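Our safety rulebook at Flatcombe runs to 37 pages, and 2 of them concern what a robot may do near a sink. I have read both. They tell you who signs the form, where the form is kept, and what to do if the form gets wet.

Marilou Tagle has been asking for a clearance rule since June. Her draft is one sentence: if an arm has to pass close to something fixed, write down how close, and test it there 600 times in simulation before anyone plugs in a real one. It was sent back for lacking a cover page.

I'd like to see her sentence adopted, cover page or no cover page. Most of our trials score one thing, whether the dish got picked up, and an arm can pass that all day while grazing the plumbing. Take a simulated kitchen where the bowl sits in the basin and one black link of the arm runs right beside the base of the faucet. Our score sheet has a box for the bowl. It has no box for the faucet, and a plumber charges by the hour.
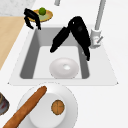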